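Installer le thermostat Welari chez soi, suite : la mise en route

Bon, le boîtier est au mur, les deux fils sont serrés, on peut passer à la partie que je préfère ! Si vous n'avez pas encore fixé le socle, remontez au chapitre précédent, je vous attends.

Avant d'allumer, choisissez bien la pièce de référence. Chez moi j'ai hésité longtemps, et j'ai fini par prendre celle où on passe le plus de temps le soir. Évitez la cuisine et tout ce qui reçoit le soleil de l'après-midi (en août, ma sonde affichait n'importe quoi).
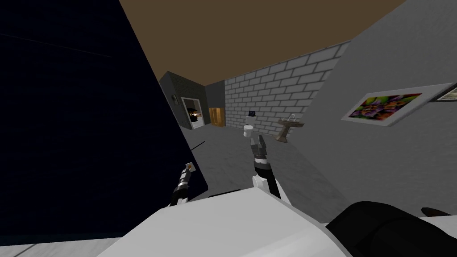
Étape 1 - Remettre le courant

Relevez le disjoncteur de la chaudière, puis attendez 40 secondes. L'écran clignote deux fois et affiche « 18 ». C'est la consigne d'usine, n'y touchez pas encore.

Attention : si l'écran reste noir, recoupez tout de suite au tableau avant de rouvrir le boîtier. Pas de tournevis là-dedans sous tension, même « juste pour voir » !

Étape 2 - Appairer le récepteur

Appuyez sur la molette jusqu'au bip, tapez le code 446, validez. Le récepteur Sturnov doit répondre par un voyant vert fixe. Chez moi il a fallu m'y reprendre à trois fois, portes fermées, et puis j'ai tout ouvert entre les pièces et c'est passé du premier coup.

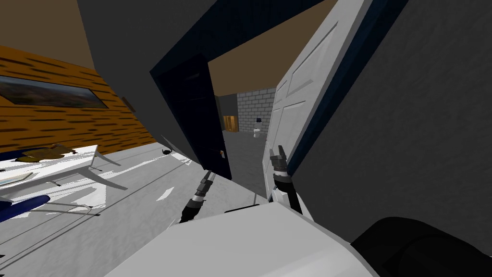 Si ça ne prend toujours pas, rapprochez le thermostat du récepteur le temps de l'appairage, vous le remettrez sur son socle après. L'astuce vient de Thoa Tiêu, sur le forum, et elle m'a sauvé ma soirée.

Étape 3 - Régler les plages horaires

Menu, Plages, Semaine. J'en ai mis trois par jour et ça me suffit largement - au-delà on s'y perd, et l'écran est petit. Pensez à valider chaque plage avec la molette, sinon tout s'efface quand l'écran se met en veille (oui, je l'ai fait, et oui, j'ai râlé).

Note : la sonde met 50 minutes à se stabiliser. Ne corrigez rien avant.
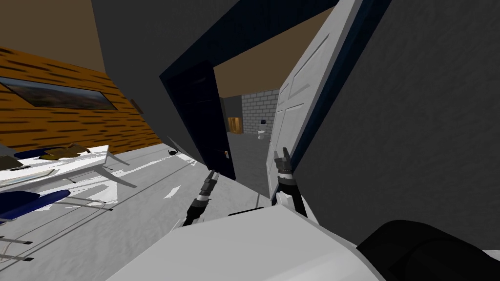 Étape 4 - Verrouiller l'écran

Molette enfoncée, flèche du bas, et le petit cadenas apparaît. Même geste pour déverrouiller.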